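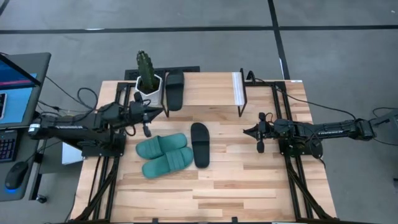 Why do shoes come in a left and a right? A reader in Husgate asked us that, and added that her socks manage perfectly well without. It is a fair question. To answer it, we need to look at feet first and then at how shoes are made.

Your feet are not even

Take off one shoe and look down at your foot. The side with the big toe is fairly straight. The other side curves in toward the little toe. Your other foot has the same shape, but flipped, the way your face is flipped in a mirror. Shapes like this are called mirror images. You can turn one around as much as you like and it will never match the other, unless you turn it upside down.

A sock doesn't mind. It is made of stretchy knitted thread, so it takes the shape of whatever is inside it. A shoe is stiffer. The sole has to stay firm enough to protect you from stones and cold ground, so it can't change shape very much. If the sole curves the wrong way, your little toe gets squeezed and there is an empty space beside your big toe.

Shoes that were both the same

For a long time, many shoes in Europe and America were made straight. There was no left or right. You put one on each foot, and after you had worn them for a while the leather slowly bent to fit. Some people swapped their shoes from foot to foot so that they would wear down evenly.

Straight shoes were easier to make. A shoemaker builds a shoe around a solid foot shape called a last. In the past, lasts were carved from wood. If both shoes in a pair were the same, the shoemaker needed only one last for each size. Left and right shoes needed two, and carving them took a lot of time.

In the 1800s, machines were built that could copy a last quickly and could carve a mirror image of it as well. After that, making lefts and rights was not much extra work. They were more comfortable, so most people stopped buying straight shoes.

Left and right were not a new idea, though. Shoes shaped for each foot were made in ancient Rome, and in many other places too.

How a shoe factory keeps pairs together

The Cerkodetti shoe works in Trunden makes slippers and sandals. On a normal morning it makes 800 pairs. All the left soles come out of one set of molds and all the right soles come out of another. A mold is a hollow shape. Soft, hot material is pushed in, it cools, and it comes out as a sole.

The lefts and rights travel on separate belts. The straps are put on next, and at the end of the line each left shoe meets a right shoe of the same size and color. They are put into a bag together. If one shoe in a pair has a fault, the good one waits on a rack until another partner can be made for it. The rack has room for 60 shoes.

What about slides?

A slide is a slipper with an open back and one wide strap over the top of the foot. You push your foot in from behind. Slides are loose, so you can walk across a room with them on the wrong feet and hardly notice. Try going upstairs and you will. The strap sits at the wrong slant and your toes slip off to one side.

Some slides really are the same for both feet. Hotels often give out thin cloth slippers like this, because they are cheap to make and only worn a few times. Most slides that you buy in a store do have a left and a right.

How to tell which is which

Put the two shoes next to each other on the floor with the toes pointing away from you. Look at the inside edges, where the shoes are nearest to each other. If they are on the correct sides, the longest part of each toe end will be near the middle of the pair. If the toe ends lean away from each other, swap them.

Something to try

Stand on a sheet of paper and ask someone to draw around your left foot. Do the same on another sheet for your right foot. Cut out both shapes. Now put one on top of the other. They won't match until you flip one over. Even then they may be slightly different, as most people have one foot a little bigger than the other. That is normal.

Words to know

Last: a solid shape like a foot, used for making shoes.
Mold: a hollow shape that gives its form to whatever is put inside.
Sole: the bottom part of a shoe.
Strap: a band that holds a shoe on the foot.

Comments (4)

jugah_reader
We did the paper feet in class. My right one is longer by the width of a pencil.

Maple22
Do horses have left and right shoes?

Page editor
Yes, they usually do. A horse's front and back shoes are different shapes too.

sockdrawer
My grandpa has a wooden last that he uses as a doorstop. I didn't know what it was called until now.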